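4.2 Where the sauce goes when it misses

I should own up at the start of this section that I didn't set out to write about mess. The original plan, as anyone who sat through my talk in January will remember, was to find out how well people can judge a small amount of liquid by eye when they squeeze it from a bottle into a cup. Mess was going to be a column on the recording sheet, somewhere near the right-hand edge, and I'd even made it the narrowest column. By the second afternoon I was writing up the margin and over on to the back.

So what follows is partly about dosing, which was the job, and partly about drips, dribbles and puddles, which took over. The 19 people who took part all cook at home, all live in or near Butby, and all told me beforehand that they were tidy pourers. I wrote that down too. I've no wish to be unkind about it (I'd have said the same of myself, and I've since had a go, and I'm not).

Each person was asked to put a small serving of brown sauce, thinned to a recipe I'll come to, into a plastic cup standing on a kitchen scale. They were given a target and no view of the display. Between them they made 80 pours that I could use. In 56 of those, some sauce ended up on something that wasn't the inside of the cup. That number startled me enough to go back through every sheet with a ruler and a cup of tea, and it came out the same the second time.

A word on what I was calling a miss, because it matters for comparing with Nowakowski's earlier work on oil bottles. Nowakowski only counted liquid that reached the table. I counted the table, the platform of the scale, the outside of the cup and the shoulder of the bottle, but I left out anything that stayed on the nozzle itself. A bead on the tip of a nozzle seems to me just a fact of life with squeeze bottles. If it fell off later while the bottle was being put down, then it became a miss, and quite a few did exactly that.

The sauce. I wanted something a real person might have in the cupboard, so I started with ordinary brown sauce and let it down with water until it ran off a spoon in a thin ribbon. That was a judgement made by eye, I'm afraid, and the batch we mixed in the mornings was always a bit thicker by teatime. I noted the time of day on every sheet in the hope of being able to say something clever about this. I can't, really, beyond the feeling that thicker sauce makes smaller misses and crosser people. A proper viscosity measurement would have been a good idea and is top of my list if anyone lets me do this again.

The layout of the table also needs explaining, since I fussed over it more than anything else. I wanted it to feel like someone had stopped halfway through getting lunch ready. A bare scale with a cup on it makes people nervous and they start behaving as if they're in a chemistry lesson, holding their breath and so on. So there was always a chopping board somewhere to hand, sometimes with bits of cutlery on it, and the cup might be standing on a tray when it wasn't being weighed. Figure 3 shows the kind of thing.

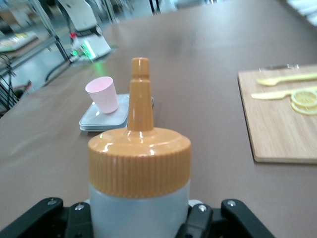
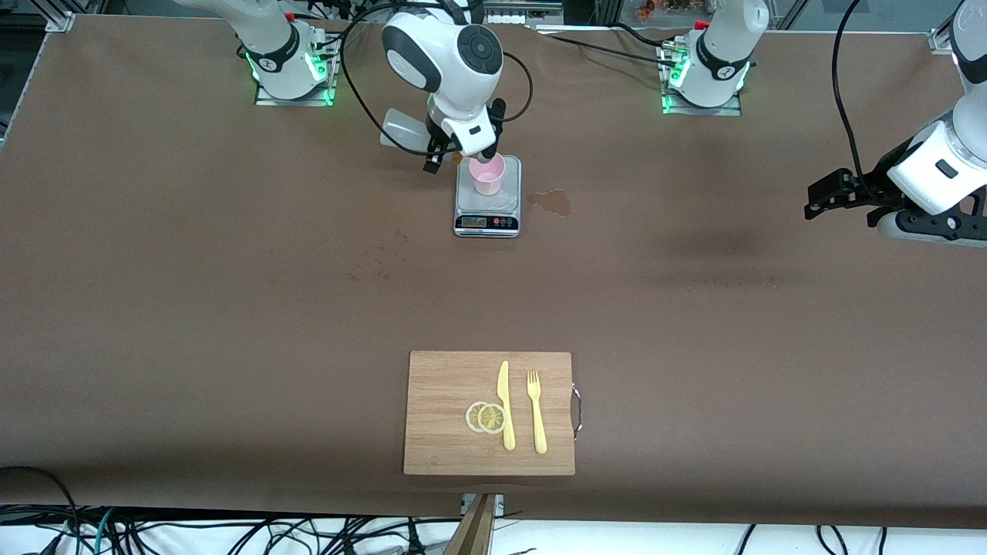
Photographs: Jarosław Witkowska

Figure 3. The pink cup and a light-coloured wooden chopping board on the work table. In the first picture the cup is on a shallow tray and there is a yellow spoon and knife on the board; in the second the cup is on the scale.

I'll take the bottle first. The cap is the sort with a wide ridged collar and a long tapering nozzle, and I'm rather fond of it, but it does encourage a particular habit. Look at how far the tip stands clear of the body. People trust that length! They seem to feel that a long nozzle must be a precise one, and so they hold the bottle further back than they would with a stubby cap, up above the rim of the cup, and aim. Aiming is lovely when the sauce comes out in a steady line. It's much less lovely at the end of the squeeze, when the bottle breathes in, the line breaks up, and the last few drops go wherever the hand happens to be drifting by then.

We tried 3 nozzle openings, made by trimming the tips of identical caps, and I'd fully expected the widest to be the worst offender. It wasn't very different from the middle one for the number of misses, though the puddles were bigger when they came. The narrow opening was where the surprises were. People squeezed gently, nothing much happened, they squeezed harder, and then there was a sort of cough and a good deal happened all at once. Several participants apologised to the bottle. One asked whether it was broken and was a bit put out when I said no.

The see-through body helped less than I'd hoped. I had imagined people glancing at the level in the bottle to judge how much they'd let go, as you might with a washing-up liquid that's running low. A milky plastic does let you make out the level if you hold it to the light, but with your fingers wrapped round the middle you've covered the very bit you need to see. When I asked afterwards what they'd been watching, nearly everyone said the cup.

Which brings me to the cup. It's small, pale pink and a little narrower at the bottom than at the top, and I chose it from a stack at the back of a cupboard because it was light and wouldn't crack if dropped. I'd defend the choice on the whole. The taper gives a decent opening to aim for, and the colour makes brown sauce easy to spot down the outside, where on a dark mug I'd have missed half of it. Against that, a light cup can be nudged. A nozzle touching the rim was enough to shift it on the platform, and once it had moved people tended to steady it with their free hand, which of course meant a hand in the way of the sauce.

The scale is a plain digital kitchen one with a smooth, glassy-looking top. I want to say a bit in its favour as well, as it took a lot of wiping. Sauce on the platform is a nuisance for anyone trying to measure by weight, because it counts. The display has no idea whether what it's weighing is in the cup or next to it. For the first few sessions I simply took the reading as it stood, and it was only when we lifted a cup off and the figure that should have been nothing was something that I saw the problem. From then on we weighed the empty cup, wiped the outside, and weighed it again full on a clean platform. The earlier readings were left out of the dosing results, though I've kept those pours in the tally of misses, where they're perfectly good.

Then the table. You'll see that in the second picture it's covered with a sheet of brown paper. I can't recommend this enough. Paper gives you a record: a wet patch shows up darker, you can draw round it in pencil while it's fresh, and you can come back later with a bit of squared tracing film and work out how big it was. The patch just to the right of the scale in the same picture is a good one for showing what I mean by irregular. I'd planned to describe every miss by its width, as Zavon does for drips of paint, and I gave that up very quickly when I met shapes like this one. What do you call the width of something with that outline? I switched to area and have been happier ever since.

Paper does have drawbacks. It picks up scuffs and marks of its own, and after a busy hour it can take some peering to tell an old mark from a new drop. It also soaks. A drop that would sit up in a neat round bead on a wipeable surface spreads out on paper, so my areas will be larger than anything measured on a laminate worktop, and I'd ask people not to put the two side by side. I changed the sheet whenever I'd started to lose track, and wrote the session on the corner so that the sheets could be matched up with the forms later.

On direction, I'm cautious. My strong impression is that misses fall on the side of the hand holding the bottle, on the way in or on the way out, and that the way out is worse. The pencil outlines do lean that way. But I didn't ask which hand people favoured until fairly late on (a silly thing to leave off a form) and I'd be guessing for the early sessions. What I can say from my notes is that the drop on the way out is the one people didn't see. They'd finished, they were looking at the cup or looking up at me to find out how they'd done, and the bottle was travelling back across the table with its bead still hanging on.

The board turned out to be worth having for more than atmosphere. Given a board within reach, a lot of people put the bottle down on it when they'd done, even though there was any amount of table free. I asked a few about it and got a shrug, or something about it being what you do at home, boards being for messy things. It did mean that the drips from setting the bottle down were often on wood, where they were harder to outline than on paper, and I resorted to blotting them with a scrap of kitchen roll and measuring the stain on that. I don't think it's a terrible method, but the areas taken this way are marked with a dagger in the table that follows and you may prefer to leave them out.

As for the tray, I've less to report. It was there as a parking place for the cup between weighings, and its raised edge did its job of keeping anything runny from wandering. I have wondered since whether weighing the cup and tray together would have saved us all that wiping. We never tried it, mostly because by then I'd got used to the cloth.

The dosing results themselves, with the three openings set out separately, are in 4.3.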